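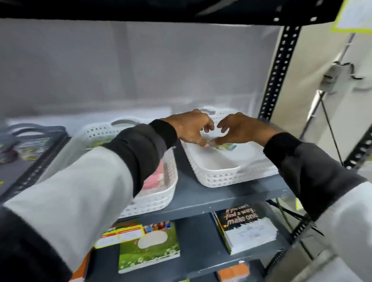

Stores and Supplies, Grendon Site - Shelving and Small Items

Frequently asked questions

Last revised 2026-01-18. Queries to Cauã Holanda, Stores and Supplies.

What is kept on the open metal shelving?

Small packaged goods, notebooks and other stationery that staff can take without a requisition. Anything with a unit price above the open-issue limit is held in the locked cabinets in Rocha building and has to be requested on the stores form.

Why baskets and not boxes with lids?

Lidded boxes were in use until last March. Lids were left off, stacked on top of each other or put back on the wrong box, and packets went missing underneath them. A shallow open basket can be checked from the aisle and reached into with both hands. The perforated sides also let dust and paper scraps fall through, so the baskets need less cleaning.

Does the color of the basket mean anything?

No. White and dark gray baskets are interchangeable. The contents are set by the shelf position, and the position list is taped inside the door of the stores office.

Where should a basket sit on the shelf?

With its front edge close to the shelf lip but not over it. The folded edge of the shelf is not a stop, and a basket that overhangs will tip when someone leans on the near side. Leave enough room between baskets to get a hand to the cut-out handles at the short ends.

How do I take an item out?

Reach in from above and lift the packet clear. For one or two items the basket stays on the shelf. If you need to sort through the contents, take the whole basket down by both handles, work on the bench, and return it to the same position.

Can small packets be stacked?

Lay them flat on the bottom of the basket, printed side up, in a single layer if the quantity allows. Two layers is the limit. Flat packets slide under each other in a deeper pile and the older stock stays at the bottom.

What about items that are too tall to lie flat?

Stand them against the front wall of the basket. Notebooks and stiff packages hold up well this way. If an item leans so far that it covers the others, it belongs on the lower shelf.

What goes on the lower shelf?

Notebooks in quantity and packaged items that do not fit a basket. Place them directly on the metal with the spine or label toward the aisle. Keep open liquids, glue and correction fluid off this shelf. They go in the tray cabinet by the sink.

How much weight can a shelf take?

The Noltus units on this site are rated by our own facilities group at 400 lb per shelf, evenly spread. Baskets of stationery come nowhere near that figure. Copier paper does, so full cartons are stored on the floor pallets in room 528 - not on the open shelving, even for an afternoon.

A bolt on the shelf edge looks loose. Should I tighten it?

Do not tighten it yourself. Clear the shelf, put a red tag on the upright and send a message to Facilities with the bay number. Tagged shelves stay empty until the tag is removed.

How often are the baskets restocked?

Twice a week, before noon. New stock goes underneath or behind the old. If a basket is down to its last packet, leave that packet in place and write the position number on the reorder sheet. An empty basket gives the person restocking nothing to match against.

I found an item in the wrong basket. What now?

Move it if you know where it belongs. If you do not, put it in the returns tray on the stores counter. Please do not start a mixed basket. We emptied one last year and it took most of a morning to sort.

Can I bring back something I did not use?

Yes, if the packet is unopened. Opened packets stay with the department that took them. Part-used notebooks are not accepted.

Can my department borrow a basket?

Spare baskets are available from the stores counter, up to 2 per department. Do not take one from the shelf and leave the contents behind. Larger numbers can be ordered through the Stolurau catalog on your own cost code; ask for the shallow rectangular pattern so that they fit our shelf depth.

How are the baskets and shelves cleaned?

Baskets are emptied, washed in warm water with dish soap and left upside down until fully dry. Shelves are wiped with a damp cloth. Scouring pads are not to be used on the painted metal, as they go through the finish at the fold first and the bare edge then rusts.

Who do I contact about an item that is not on the position list?

Use the stores form and enter "new item" in the position field. Requests received by Wednesday are reviewed the same week.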